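Rorer, the Newsletter Planner I Keep Coming Back To

June
By Jaxon Hawthorne

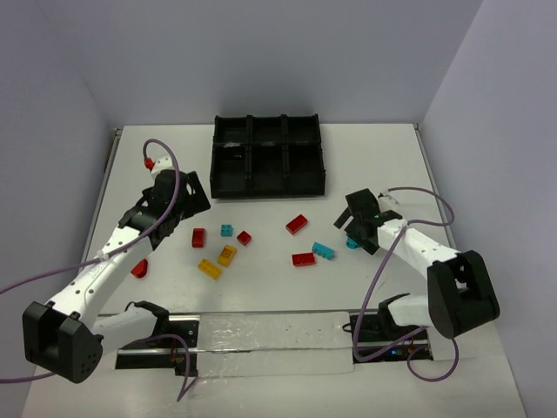
A black organizer bin with six compartments, two rows of three.

I have been writing email newsletters for small businesses for 16 years, and in that time I've tried more planning tools than I would like to admit. There was the wall calendar with the colored dots, there was the giant spreadsheet (which I still dream about, and not fondly), and there was a very pretty app that lost a whole month of my drafts and sent me a smiling cartoon to apologize. So when a client of mine, a bakery supply shop called Bakeris, asked me to move their whole newsletter over to Rorer, I said yes with a bit of a sigh and made a big pot of coffee.

I've now used it for two full seasons of mailings, and I'm happy to say the sigh was wasted.

Rorer is a planner for people who send regular email. It doesn't send anything for you. You keep whatever mailing service you have, and Rorer is where you work out what you're going to say, to whom, and when. You start by making what it calls shelves, and each shelf holds one kind of piece: recipes, customer stories, sale notices, whatever you tend to write. Then you drag pieces from the shelves onto a calendar. If you've gone three mailings in a row with nothing but sale notices, a little orange bar shows up along the top of the month. I love that orange bar! Bakeris had been sending sale, sale, sale for ages before I came along, and seeing it laid out like that did more to persuade the owner than any of my speeches ever had.

The drafting side is plain, and I mean that kindly. You get a subject line, a preview line, a body, and a place for notes to yourself. There's a counter on the subject line that turns gray once you've gone on too long, so mine is gray most mornings. You can keep up to 23 subject lines for one piece and star the ones you like. I can't imagine needing all of those, though I did get to a dozen once on a mailing about parchment paper, and the one I finally picked was the second one I had written.

Sharing is where I had been expecting trouble. My clients are busy people with flour on their hands, or in one case a boat shop to run (that would be Fumel, whose owner answers email at four in the morning or never). Rorer lets you send a plain link, and the client can read the draft and leave a comment without making an account. The boat shop comments arrive before dawn, short and spelled however they please, and they land right beside the sentence they're about. Before this I was getting them as photos of printouts.

Now for the parts I grumble about. Importing old mailings is slow and rather fussy. I brought in 353 past issues for Bakeris, and the dates came across fine, but every apostrophe turned into a small square. I fixed the ones I wanted to reuse by hand over a weekend and left the rest alone. The help page does mention this, down near the bottom, under a heading about file types where I would never have looked.

The search could be better too. It finds words in the body but skips the notes, and my notes are where I put things like "she hated this one" and "ask again in fall." I wrote to the support desk about it and got a friendly reply from a real person, who said it had been asked for before. I'm still asking.

And the phone version is for reading only, as far as I'm concerned. You can type in it, but the keyboard covers the line you're typing on, and after a few tries in a dentist's waiting room I went back to a paper pad.

On price, there's a free plan with 2 shelves, and I'd suggest you spend a good few weeks on that before paying for anything. If you write for just one business and mail once a month, you may never need more. I'm on the paid plan because I have several clients and like to keep them well apart. I did once paste a paragraph about croissants into a note on boat varnish, back in my spreadsheet days, and I would rather not do it twice.

If you're part of a big team with approvals and sign-offs, have a look at Carrier as well. I tried it for a month and found it far too much for a person working alone at a kitchen table, but the approval steps were clear and the search was lovely. It does read notes, by the way.

I've renewed Rorer for another year. The fall mailings for Bakeris are already on the calendar, with a customer story in every other slot, and the orange bar hasn't shown up since spring.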